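Household Tips: House Rules for Hand-Held Grippers at Home

Posted 13 Feb 2022 by Kamlesh Bhatt

More of us are recording chores with hand-held grippers, and most of the trouble comes from small habits. These are the rules we keep at home. They suit any two-gripper kit, and none of them cost anything.

1. Pick a soft surface and keep your feet clear
A bed is fine for packing and sorting small things. Leave the sheet as you find it, wrinkles included, since a robot trained on flat sheets only will struggle later. Run cables along the side of the bed and away from where you stand.

2. Use a shallow box
An open box lid works well. The jaws can come in from above or over the front wall without knocking the sides. Put flat things such as books in first and stand the packets on top.

3. Take wrapped snacks by the sides
Line up one pad on each side of the packet before you close. Cookies break easily, so close slowly and stop when the pads touch. The crimped ends of a packet bend, and a grip on them slips.

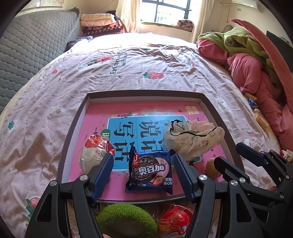
4. One gripper moves, one waits
With two grippers over one small box, the tips will clash sooner or later. Decide which hand goes first. The other holds still, open, to the side. If you must cross over, back both out and start again.

5. Keep fingers behind the linkages
The pivot points pinch. Hold the handle only, and never steady an item with your bare hand halfway through a run. If something rolls off, let it roll, finish the run and mark it as a miss.

6. Mix your shapes
A tray of nothing but square packets teaches very little. Put round fruit beside wrapped sweets, and add something soft. Oranges need the jaws opened wide, with a clear gap on both sides before you go down.

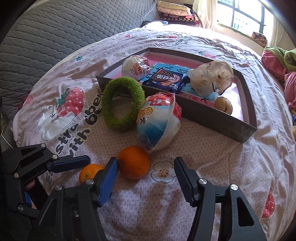

Fuzzy or knitted things are the other ones to practice. They squash under the pads and can catch on the ribs, so open fully and lift straight up — a sideways pull drags the item along. Crumpled plastic bags behave much the same way.

7. Wipe the pads
We wipe ours after every 100 picks with a damp cloth and let them dry. Sugar and fruit oil make the rubbery sort sticky. Check the pivot screws at the same time.

8. Write it down
Our log had reached 1477 runs by October, 160 of them marked as misses. Keep the misses in. Note the room, the items and who held which gripper.

9. Food goes back only if it is sealed
Anything with a torn wrapper goes in the trash. Wash fruit before it returns to the bowl.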